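Workshop tips: two-arm laundry folding for the student project

Notes for teams entering the laundry task in the Avley student handling competition. They cover bench setup, cloth, grippers and recording. The rules sheet deals with scoring and is not repeated. Most of what follows was learned by the Golum team during the spring term and applies to any pair of small arms fixed over a table.

Bench

Use a plain, pale, matt top. Gloss paint and varnish throw reflections that move with the arms and confuse the colour threshold. If the bench is made of two panels, check the joint with a steel rule. A step you can feel with a fingernail will catch a hem. Tighten the brackets underneath before shimming; in most cases the step disappears.

Wipe the top with a barely damp cloth and let it dry before starting. Do not use furniture polish. It lowers friction, and the garment then slides as one lump when a finger pushes it.

Keep drinks, tools and spare screws off the working surface. Power strips go on the floor beyond the far edge, where no arm can reach them. Label both ends of every lead. Masking tape and a ballpoint pen are adequate.

Choosing practice cloth

Start with something striped. Stripes show the direction of the weave at a glance, and a fold that is out of square can be seen from across the room. Plain dark cloth is harder for both the operator and the software and should be left until the second half of term. Stretch fabrics should be left until later still.

Wash new cloth twice before use. The finish put on at the factory makes it stiff, and a routine tuned on stiff cloth will fail on the same item a month later. Skip fabric softener. Cut off loose threads longer than a fingertip and check the hems each session, as repeated gripping pulls stitching out.

Do not iron the practice pieces. The competition garment is dropped on the table from a bag, and creased cloth is the better preparation.

Picking up

Approach with the fingers open and the tips just clear of the table. Lower until the pads touch the cloth, push in slightly, then close. Closing first and pushing afterwards only drives the fabric ahead of the fingers. For a single layer, aim for the crest of a fold. For the whole garment, go lower and accept a thicker pinch.

Set grip force by trial. Increase it in small steps until the cloth holds through a slow lift, add one step, and stop. Excess force marks the fabric and warms the motor.

Striped cloth on the bench, from the wrists and from across the table:
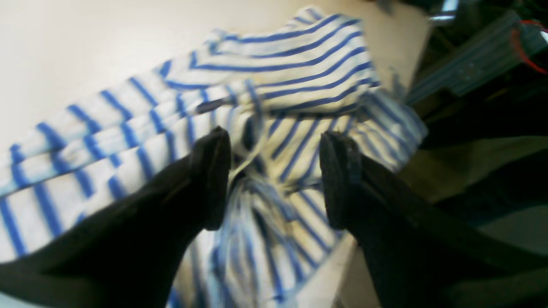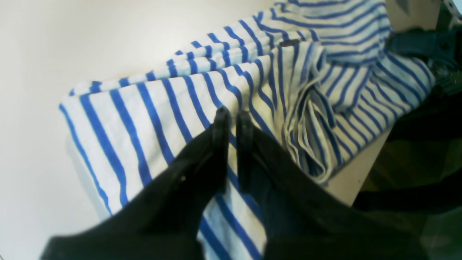
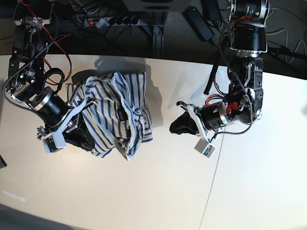
Flattening

Find two corners before attempting any fold. If only one can be found, lift by that corner and lower the cloth slowly towards the near edge of the table. A second corner usually shows itself on the way down. Pull the two apart at low speed until the edge between them is straight, and release both together. If one gripper lets go early, the cloth swings towards the other and the work has to be repeated.

Smooth from the middle outwards with closed fingers held nearly flat. Two light passes do better than one heavy one. Leave small wrinkles alone, as they make no difference to the folded size.

Keep the garment well inside the table edge. Once a sleeve hangs over, its weight draws the rest after it, and the arm spends its time recovering instead of folding.

Finger pads

Clean the pads with isopropyl alcohol at the start of each session. Lint builds up faster than expected, particularly with new cotton. Replace a pad when its corner has rounded off.

The Lambrechts silicone sheet in the stores cupboard is suitable for pads. Cut it with a fresh blade against a rule, since scissors leave a bevel. Fix it with thin double-sided tape and press for a full minute. Superglue holds well but cannot be removed without damage to the finger.

Cables

Leave slack at every joint, then move the arm by hand, with power off, through its full range. Watch for any lead that goes tight or rubs on a bracket. Use hook-and-loop ties near the joints and keep nylon ties for fixed sections only. Trim the tails flush, because a cut tail will snag cloth.

Recording practice runs

Log every run, including the bad ones. The Rolavitz template has columns for garment, start position, operator and result, and these are enough. The Golum team aimed for 200 runs per garment before changing any settings. With smaller samples they found themselves correcting for luck.

Limit a session to 40 runs per operator. After that the errors are mainly the operator's. Vary the start position: drop the cloth from chest height and work from wherever it lands. Arranging it by hand produces a routine that only works on arranged cloth.

Save the files to two places before switching off. One team lost roughly 2,000 clips to a single failed drive in May.

Storage

Park both arms on their rests before cutting power. Hang the cloths over a rail. A cloth left folded keeps its creases and will tend to fold along the same lines next time, which gives flattering results.

Spare pads, tape and fuses are in drawer 22. Write down what was taken on the sheet inside the lid.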